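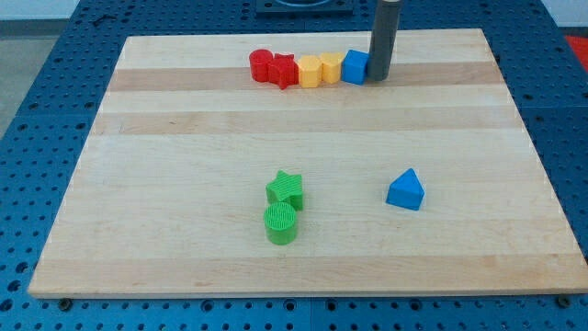 The Clotis work board is a flat maple panel made for sorting, stacking and pushing tasks where small parts have to be set down and found again. It is built from glued strips of pale wood, so every board has its own pattern of light and tan bands. Some buyers ask for boards without a dark stripe, but we do not sort for color. The stripe under the row of blocks is normal and has no effect on the surface. The board lies flat on a perforated metal table and can be bolted down near the lower corners.

By Fleva Workshop Supply
July 26, 2022

Sizes and finish

The standard board is 700 mm wide and 468 mm deep. Both faces are sanded and left without varnish. Wipe with a barely damp cloth and let it dry standing on edge. Do not soak it. If you want oil on it, use a thin coat and wait overnight before putting parts back.

Mounting

Bolts are not included. Table hole spacing differs from maker to maker, so we ship the board undrilled unless you send us a drawing. Drilled boards cannot be returned. Tighten by hand first, check that the board sits flat, then finish with a wrench.

Blocks

The Wuisan block set is sold separately and comes in mixed shapes, including cylinders, cubes and stars. The blocks are 3D printed and have fine ridges on the sides. Replacement blocks can be ordered one at a time.

Ordering

Boards ship from our Anesberg store. We cut about 1,000 a year and the next batch is due in November. Orders for drilled boards take longer than plain ones.

Shares: 12
Comments: 3
Last updated: two weeks ago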